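Wedisora Street refill shop reopens in its new home, and it's worth the walk

Posted in Local News, April

If you've gone past the old Paracha shoe store lately and wondered why there was brown paper all over the windows, I can finally tell you. The paper came down this month, the door is open, and the refill shop that used to be squeezed in behind the bakery has moved in. I went over on opening morning with two empty dish soap bottles and a jar that still smelled a little like pickles, and I stayed far longer than I meant to.

For anybody new in town, the shop is called Dravholm, and it has been selling soap, shampoo, rice, beans and the like by weight for as long as I've been writing this column. You bring your own container, they weigh it, you fill it, they weigh it again. The old place was so narrow that two people with backpacks couldn't pass each other without one of them stepping into the lentils. I once stood outside in the rain for ten minutes waiting for a man to finish choosing a vinegar. The new place is 971 square feet, and after the old one it feels like a ballroom!

Haris Shaikh has run the shop since it was a folding table at the Saturday-style market by the river, and he looked tired and very happy when I caught him at the counter. He'd been there since 5 a.m. fighting with a tap on the laundry detergent that wouldn't stop dripping. "I dreamed about that tap," he told me. "I woke up and it was still dripping." He had a bowl under it by the time the doors opened, and by lunch he'd swapped in a new washer and the bowl was gone.

There was a line at opening. I'd love to say I was first but I stopped for coffee, so I ended up next to a woman with a wagon full of mason jars and a little boy who wanted to know if you could refill a balloon. The shop counted 193 customers by closing time, which Haris says is more than they used to get in a good week behind the bakery.

So what's different? The big change is the liquids. They used to have one shelf for all of it and now they run down the whole left wall, with dish soap, hand soap, laundry soap, shampoo, conditioner, white vinegar and a floor cleaner that smells of oranges. The dry goods are in the back where the light is better, and there's a long counter in the middle with funnels on hooks so you don't have to ask for one. I can't tell you how much time I spent in the old shop hunting for the good funnel. There were two, and one of them was cracked.

The scale is new too and it prints a sticker with the weight of your empty container. You keep the sticker on, and next time you skip the first weighing completely. I was doubtful about this (my stickers always end up on the dog) but mine has survived a week of being splashed at the sink, so maybe they found a decent one.

Now the part I know you'll ask about, which is the prices. Some things went up. The fancy shampoo is more than it was in the old place and I grumbled about it out loud. But rice and oats are the same, the dish soap came down a bit, and vinegar is so cheap that I filled a second bottle just because I could. Haris said the detergent comes in bigger drums now that he has somewhere to put them, and that helps. He also said rent is rent, and he didn't want to go on about it with people waiting.

If your cupboard is anything like mine, you've already got plenty of containers and don't need to buy a single one. Shampoo bottles are fine. Old jelly jars are fine. Tall and skinny works too, as long as you take your time and use the small funnel. The only things they'll turn away are bottles that held something nasty like drain cleaner or motor oil, and please don't be the person who argues about that.
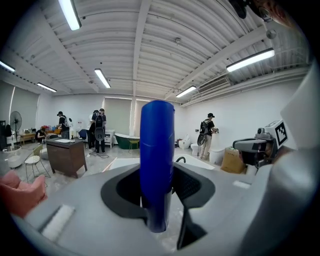 Tall, blue and rounded at the top. Use the small funnel for skinny shapes.

Back to opening day. Veikko Kettunen was in charge of the bread table, and if you know Veikko you know there was a lot of talking and not a lot of bread left by eleven. He bakes a dark rye with seeds on top and he's going to be selling it out of the shop two mornings a week, starting now. He wouldn't commit to which mornings while I was standing there with a notebook. "When there's bread, there's bread," he said, and Haris shouted from the counter that there would be a sign on the door. I bought a loaf and ate the end of it on the way home, with nothing on it, like an animal.

Veikko also built the shelves. He took the old ones out of the shoe store, sanded them down and cut them to fit, and you can still find shoe sizes penciled on the underside of a few if you crouch down. I did crouch down. There's a men's eleven wide under the chickpeas.

The money for all this came partly from a loan and partly from the neighborhood, which I think deserves its own paragraph. Over the winter the shop sold prepaid refill cards, where you paid up front and got your soap and beans later. They raised $2,534 that way. It paid for the scale and the floor paint, and some of the plumbing. If you've got one of those cards tucked in a drawer, it's good from today and it doesn't run out. I had one and forgot it at home, naturally.

I asked around in the line to see what people thought, and mostly they thought it was about time. One man had come over on the bus from Wirnov with a whole suitcase of empties, wrapped in towels so they wouldn't rattle. He does it once every couple of months and makes a day of it with lunch. A pair of students were splitting a big jug of laundry soap and arguing very politely over who'd carry it up the hill. The woman with the wagon told me she hasn't bought a plastic bottle of dish soap in three years, and then she looked embarrassed, as if she'd been bragging. I told her to brag away. I've bought plenty, usually at nine at night when I've run out and there's a pan in the sink looking at me.

Speaking of nine at night - the hours are longer, but they're not that long. The shop is open from 9 a.m. to 7 p.m., an hour later than before, and closed on public holidays. There's a bike rack in front and the bus stops across the street. Parking is what it always is on that block, so I won't pretend otherwise. The lot behind the old shoe store belongs to the dentist and she does have people towed.

A few small complaints, because I'd hate for you to think I was paid in lentils. The door is heavy and it swings back fast, so watch your elbows if you've got a jar in each hand. The labels on the spice jars are pretty, but the writing is tiny and I took home cumin when I wanted caraway. And the line for the scale got tangled up with the line to pay, so for a while a bunch of us were just standing in a friendly clump. Haris says he's going to put tape on the floor. The spice labels he defended! His niece wrote them and they're staying.

There's more coming. A shelf of loose tea should be in before the summer, and he's talking to a beekeeper about honey on tap, which sounds like either the best or the stickiest idea I've heard all year. He'd also like to hold a swap shelf near the door, where you can leave clean jars you don't need and pick up a few if you came without. It was already happening on its own when I left. Somebody had put down a row of pasta sauce jars with the lids on, and a lady ahead of me went straight for the biggest.

The bakery, by the way, is taking over the old space in back and knocking through the wall to get more seating. I went by to ask when, and they gave me a cinnamon roll and said June, maybe. I'll check in again when there's something to sit on.

If you're going to the refill shop this week, go early or go after five. Right around lunch it gets packed, and the orange floor cleaner was down to the last few inches of the drum when I filled up. And rinse your jars well the night before, then let them dry upside down with the lids off. Mine still smelled like pickles, and now so do my oats.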